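Drudstead Learning Center, Cillham
Activity Room Inspection: Boards, Tables and Loose Blocks
Form 2602
Date: Jul 16, 2021
Location: Room 7
Result: Pass with comments

1. Table surface
Perforated top free of burrs at hole edges: OK
Surface level, no rocking under hand pressure: OK
Holes clear of debris: Comment
Comment: Dust and paper scraps found in several holes along the wall side. Vacuum with the narrow nozzle. Do not push debris through with a screwdriver; the coating was scratched this way in December.

2. Maple board
Lies flat, no warp: OK
Seams closed, no lifted edges: OK
Corners free of splinters: Comment
Comment: One corner slightly rough. Sand by hand, wipe clean and recheck. Board may stay in service. The joints run lengthwise and should be checked with a fingertip as well as by eye. Clearance from board to table edge must be kept on all sides while blocks are in use.

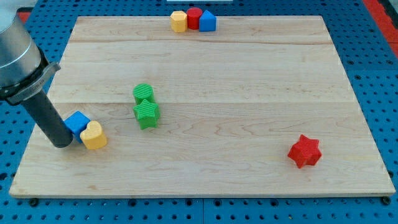 Item 3: blocks on the maple board, including the red six-pointed star at lower right and the group of three at the far edge.

3. Blocks
Points and corners intact: OK
No cracks or loose fragments: OK
Color finish not flaking: OK
Ribbed top faces clean: Comment
Comment: Residue in the grooves of the green cylinder and green star. Clean with a soft brush and mild soap. Solvent is not permitted. Stars are to be checked at each point, as chips start there. The yellow heart passed.

4. Storage
Bin lid closes fully: OK
Bin label legible: Fail
Bin weight under limit: OK
Comment: Label has faded and the set number can't be read. Replace with a Prosser printed label, size 14. Shelf above is rated at 300 lb and is well under load.

5. Floor and access
Walkway clear on both long sides: OK
Floor mat flat, edges taped: Comment
Comment: Tape lifting at the door end. Retape before the next session.

Actions
Replace bin label: open
Retape mat: open
Sand board corner: open
Clean grooves and table holes: open

Spare blocks are kept in the Gralwood cabinet, second shelf. Any block that fails item 3 is to be removed from the set and entered in the log the same day. Next inspection due in December.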